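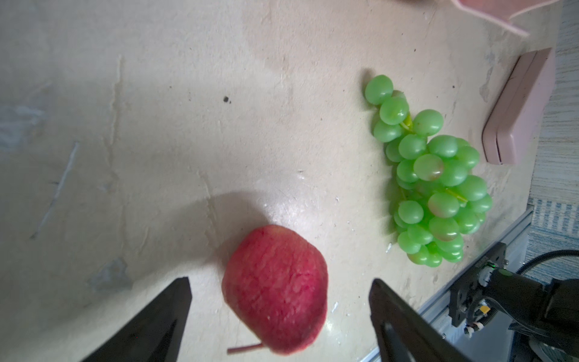
Mirville Play Fruit and Petal Bowl

The Mirville set is a bowl and loose fruit for display, table centers, and pretend kitchens. It is sold by Cokus as one boxed set or as separate refills. Nothing in the set is edible.

What the fruit is like

The apples are red with fine pale speckles and a short stem. The grapes come as one bunch in light green, with a glossy finish. The avocados are very dark and have a matte skin, so they show fingerprints less than the grapes do. Color varies a little from one batch to the next. If you are adding to an older set, order all the refills at the same time.

The bowl

The bowl is pink plastic, wide and shallow, with a wavy rim shaped like flower petals. It holds two apples and two avocados in two rows, with the grapes kept next to it on the table. You can put the grapes on top if you like a fuller bowl, but the bunch tends to slide off when the bowl is moved.
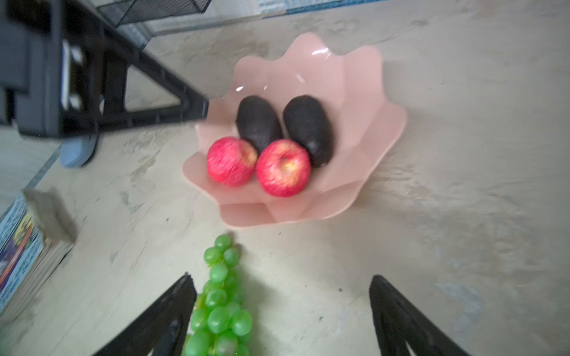 Can the bowl be used for real fruit?
It can hold whole, unpeeled fruit for display. We don't recommend it for cut fruit or anything wet, and it should not go in the microwave or the dishwasher.

Ordering

Item code: Clumisel 146
Refill apples: sold singly
Refill avocados: sold singly
Refill grapes: one bunch
Case quantity for shops and schools: 12 boxed sets

Orders placed by noon ship the same day from our Riviere warehouse. Allow 5 working days for delivery, or 6 if the order includes refills.

Using the fruit without the bowl

The pieces also work directly on a counter or shelf. A dark avocado next to something red or pink stands out well on a light surface, and the grapes fill the space in front. Keep the pieces away from stoves and sunny windowsills.
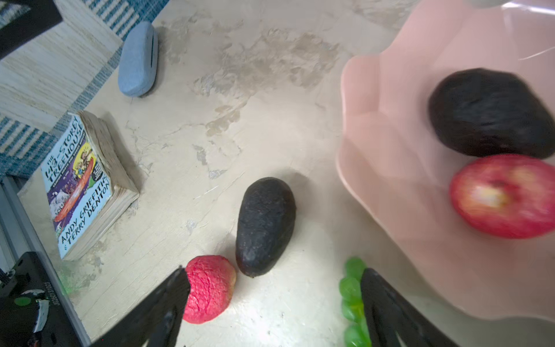
Care and storage

Wipe the fruit with a damp cloth and mild soap, then dry it with a towel. Do not soak. Dust between the grapes comes out with a soft dry brush. Store the fruit in its box with nothing heavy on top.

Returns

Unused sets can be returned in the original box. Refills can be exchanged for another fruit of the same price.

Page updated Wednesday, October 8, 2025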